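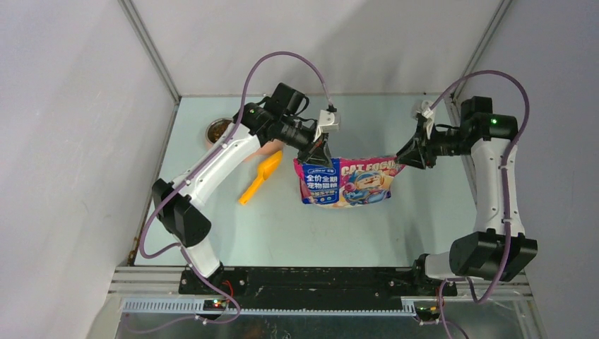 Workshop Practice: Looking After a Two-Arm Cell
Notes for session four, the Tazi cell (Room 61)

Right, these are the notes I promised on Tuesday, tidied up a bit and with the bits I forgot to say out loud put back in. Read them before you come to the practical, please. You'll be working in pairs and each pair gets the Tazi for one slot, so the less time you spend asking me where the base bolts are, the more time you get with the lid off things.

We call the whole cell the Tazi: both arms, the rail they're bolted to, the boards, the walls, the lot. The arms on their own are just Left and Right. When you write in the log, use those names and mean them as seen from the front, where the rail is. Last year we had people writing "my left" and I spent a very dull afternoon working out which elbow had been regreased.

The cell does pet food handling this term. Bag, bowl, scoop. It's a good job for teaching because it's awkward: a bag held by its two top corners ties the arms together, so anything slightly wrong with one arm turns up as a tug on the other. You can have two arms that each pass their own checks perfectly well and still can't share a bag politely.

Before you touch anything

Stop button in, then supply off at the wall, then wait for the board lights to go out. There are two small boards down at the front, one near each base, and they hold a bit of charge, so give them a moment.

These arms have no brakes. I'll say it again on the day but I want it in writing too. When the power goes, the links come down under their own weight, and so does anything in the grippers. So before you cut power on purpose, run the park routine, or have your partner support both arms by the upper links. Not by the wrist, not by the gripper, and not by the purple cable, which a surprising number of people grab because it's bright and it's there.

If the arms are holding a bag between them, put the bag down first. A full bag dropping on one side will swing and wrench whichever gripper is still shut.

Bases and rail

Both bases sit on the same black rail along the front, and that shared rail is the nicest thing about this cell. It means that if you keep the bases where they belong, the relation between the arms stays put and you don't have to teach it again.

The distance to check is 453 mm, between the centre marks on the two base plates. Use the steel rule, not the tape. Write down what you read, even if it's wrong. Especially if it's wrong!

Then the bolts. Nip them up evenly, going corner to corner as you would with a car wheel, and finish with the torque driver at the value on the card in the drawer. What you're feeling for is a bolt that turns before the driver clicks. One that moves a touch is normal after a busy week. One that spins freely means the base has probably shifted, and you need to go back and measure again before you carry on. Put a line of paint pen across each bolt head and the plate when you're done, so the next pair can see at a glance whether it's crept.

Don't loosen both bases at once. I know it looks quicker.

Cables (the long section, sorry)

Most of what goes wrong with the Tazi is cable. I went through the whole fault log in December with Erdal Gezer, who built the first version of this cell and still comes in to tell me off about it, and cable faults beat everything else put together.

The purple cables run over the outside of the arms in big loose arcs, and newcomers always want to tidy them. Please don't! A wrist that turns needs slack, and the arc is where the slack lives. If you tie the cable down close to the link it looks lovely on the bench, and then the wrist rolls over and the connector takes the whole load. We lost a wrist connector exactly that way at run 981, in front of visitors, with a bowl of kibble underneath.

How to check the arc:

Power off, arms supported. Move the wrist by hand through everything the task asks of it, slowly, and watch the cable where it leaves the connector. It should never go straight there. If it does, feed a little more through from the elbow end.

Now fold the elbow as far as it will go. Look for the cable getting into the joint. If it can be pinched, it will be pinched, sooner or later, and usually during somebody's assessed demo.

Last, bring both wrists together in the middle at bag height and check that one arm's loop can't hook over the other arm's gripper. This is the check people skip, and it only matters on a two-arm cell, so it isn't in the arm maker's booklet.

Ties should be the soft hook-and-loop kind. If you find a hard plastic tie on a moving part, cut it off (side cutters, blade facing away from the cable) and put it in the log.

While you're down at the front, have a look along the grey toothed strip below the rail. Kibble crumbs love it. Brush it out dry.

Grippers

The jaws are plain parallel ones and there's not a lot to go wrong, but they do get greasy. Pet food has a surprising amount of fat in it and it gets onto the bag, then onto the jaws, then the bag slides out. A student once spent most of a session raising the grip force bit by bit when all it wanted was a wipe.

So wipe first, tune second. Damp cloth with a drop of washing-up liquid, then a clean damp cloth, then dry. No solvent on the jaw faces.

After that, close the jaws on a strip of paper and pull. You want the same drag at the tip as at the root. If the paper slips out at the tip, the jaws are opening out under load and the slide needs its screws checking. Do it on both arms and compare, because the two of them have to hold the same bag and you don't want one doing all the work.

There's a small white bracket on top of each gripper. It's easy to knock when you're cleaning. If it's moved, tell me before you straighten it, as I'd like to know by how much.

Zeroing

You zero each arm separately, Left first. Put the arm in its rest position against the stops, hold it there without leaning on it, and run the zero script. The Soltow panel will ask you to confirm every joint. Read the number before you press yes. People get into a rhythm and confirm a bad elbow along with five good joints, and then we all wonder why Left is reaching under the floor.

When both are done, run the touch test. The two grippers come together over the middle of the floor, closed, and stop just short of each other. Look at them from the front and then from the side. If the tips line up one way and not the other, it's nearly always a shoulder zero, and you can redo that joint alone.

If they don't line up in either direction, go back to the rail and measure. I'd bet money on a base.

Trying it with the bag

Start with an empty bag. Then a light one, then the proper one. Close Left on its corner, close Right on its corner, and lift at the slow setting with a hand near the stop button the whole time.

What you're watching is the top edge. A bit of stretch is what we want, so the bag hangs tidily and doesn't fold in on itself. Too much and the arms are pulling against each other, and you'll hear it before you see it: a thin whine from the elbow motors, with the current climbing on the panel. Put it down straight away if you hear that. Leaving two arms to argue over a bag is how you cook a motor.

Let the cell hold for 20 seconds, then feel the motor housings with the back of your hand, after it's set the bag down and you've pressed stop. Warm is fine. If one is clearly hotter than its twin on the other arm, write down which.

Keep the scoop and the bowl well clear of where the bag is going to land until you trust the lift. A bag coming down on the handle of a scoop will flip it a remarkable distance.

Cleaning the cell

Floor first with a dry brush, then damp. The walls too, down low, where food dust and grease leave brown marks if they're left. No spray anywhere near the boards. Spray the cloth, outside the cell, and bring the cloth in.

Any kibble that's been on the cell floor goes in the bin. It does not go home to your cat. I have had this conversation more than once.

Spares

Spares are in the Zetero cabinet, second shelf. You'll find one spare wrist cable, jaw pads, a bag of base bolts and a spare board. The Sorkisell drawer underneath has connectors, but they come with over a metre of lead you won't need, so trim it and keep the offcut for practising crimps. If you take the last of anything, put the empty bag on my desk. An empty bag on my desk works far better than an email.

What I want in the log

Base distance as you found it and as you left it. Which bolts moved. Anything you changed on a cable, with a quick sketch of where the arc goes now. Jaw drag, left against right, in your own words. Touch test result. Your names, legibly.

For next week, bring the log page from your slot and have a think about this one: Left passes its zero, Right passes its zero, the touch test is spot on, and the bag still hangs lower on one side every time. Start with the cheap things to check. There are at least four causes that have happened to us on this cell, and two of them need no tools at all.

Closed shoes, sleeves rolled up, lanyards off and in your pocket. The practical slots sheet is on the door.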